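Reading time: 7 min

Zunberg says its new disc recorder will keep your home movies for 300 years. Show us the test

Zunberg has put a price and a shipping month on the Sestus, an external disc recorder it has been teasing to home archivists for most of the past year. It goes on sale in August, it plugs into any computer with a USB port, and according to the box it will write discs that stay readable for 300 years.

That last number is doing most of the selling. It is printed larger than the name of the product, and it turns up in the first line of the press release, the first line of the product page and the file name of the brochure. What does not turn up in any of those places is how the company got it.

We asked. The answer, from a Zunberg press contact, was that the figure comes from "accelerated ageing under controlled conditions" and that a white paper would follow. A second email asking for the temperature, the humidity, the number of discs and the definition of a failed disc got the same sentence back with a different sign-off.

Accelerated ageing is a fair enough method. You cook discs in a humid chamber, count read errors as they climb, do the same at a lower temperature and draw a line back to what ought to happen on a shelf in a spare room. The trouble is that the line is very long and the data sits bunched up at one end of it. A small change in what you feed in at the hot end can move the result by a century or more. Without the inputs, 300 years is a slogan with a unit attached.

The discs

The Sestus will read and write ordinary Blu-ray media, but the lifespan claim only covers Zunberg's own discs, sold in packs under the Sutcliffe name. Use anyone else's blanks and the software puts up a grey banner saying the archive is "unrated". It will still burn the disc.

Sutcliffe discs have a recording layer that Zunberg calls mineral-based. Write-once discs of that general sort have been around for years, and plenty of people who look after family footage already swear by them. So the idea is sound. What's new here is mostly the branding, the price and a chip of extra data near the hub that tells the recorder the disc is genuine.

Buyers should think hard about that extra data. Zunberg says a Sutcliffe disc will play in any standard Blu-ray drive, and that the hub code is used only to turn on a slower, more careful write mode. Fine. But the same slower mode would presumably help other good discs too, and the company has chosen to keep it for its own. Asked whether it might be opened up later, the press contact said there were no plans "at this time".

The verify pass

More useful, on paper at least, is the verify step. After each burn the Sestus reads the whole disc back, compares it with the source and saves an error report as a plain text file. Most people who burn discs at home skip this or don't know it exists, and then find out in a bad year that a third of the wedding is missing.

The sample report in the brochure lists a peak of 3166 corrected errors on a finished disc and marks it as a pass. There's nothing alarming about corrected errors as such, as every optical disc has them from the day it is written. But a total means little without knowing the stretch of disc it was counted over, and the report doesn't say. If you're going to print a report for hobbyists, who will read every line of it, put the units in.

There is also no word on whether the thresholds can be changed. A cautious user might want to reject a disc that Zunberg is happy to accept.

Who has tried it

Very few people outside the company. Nyokabi Mfinanga runs the digitising bench at the Dirkilstead local history archive, which was lent a pre-production Sestus and two packs of discs. She likes the hardware more than the marketing.

"It's quiet, the tray feels solid and the verify log saved me a step," she told us. "I wouldn't put that number on a poster. I'd tell people to make 2 copies, keep them in different buildings and check them every 7 years, which is what I told them before this thing came along."

She had one failed burn, which the recorder caught and reported properly. She couldn't say if the disc or the drive was to blame, and Zunberg hasn't told her either, although she sent the disc back.

Her other complaint is about software. The Sestus app wants an account before it will do the first verified burn. Once that's done it works offline, but a product sold on outliving its owner's grandchildren shouldn't need to phone a server on day one. Zunberg says the sign-in is there "to register the warranty". The warranty, for what it's worth, runs two years.

Should you wait?

If you already own a decent Blu-ray writer and a stack of good write-once discs, nothing announced so far is a reason to replace them. Free tools can do a full read-back and a checksum, and they'll do it on any brand of blank.

If you're starting from scratch and want one box that handles the lot, the Sestus could turn out to be a sensible purchase. We'd still hold off until the white paper is out and somebody with no stake in the result has put a few Sutcliffe discs in an oven. Also ask the shop whether the disc packs can be returned unopened. The early retailer listings we saw treat them as final sale.

Zunberg wouldn't give a date for the white paper. We'll update this story if it shows up.

Comments (4)

tapehoarder: Had discs from another "century" brand go cloudy on me in under a decade. Stored in the dark too. Never again on a single format.

Marg in the shed: So I need an account to back up my own kids' birthday videos. No thanks.

bitrot_bill: The hub code thing is what puts me off. What happens when they stop making the discs?

tapehoarder: @bitrot_bill you get the grey banner, I guess. Forever.

Get our storage and backup newsletter once a fortnight. You can unsubscribe whenever you like. We use cookies to remember your settings and to count visits. Accept all / Manage choices

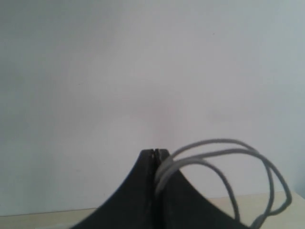 A black gripper in front of a pale wall.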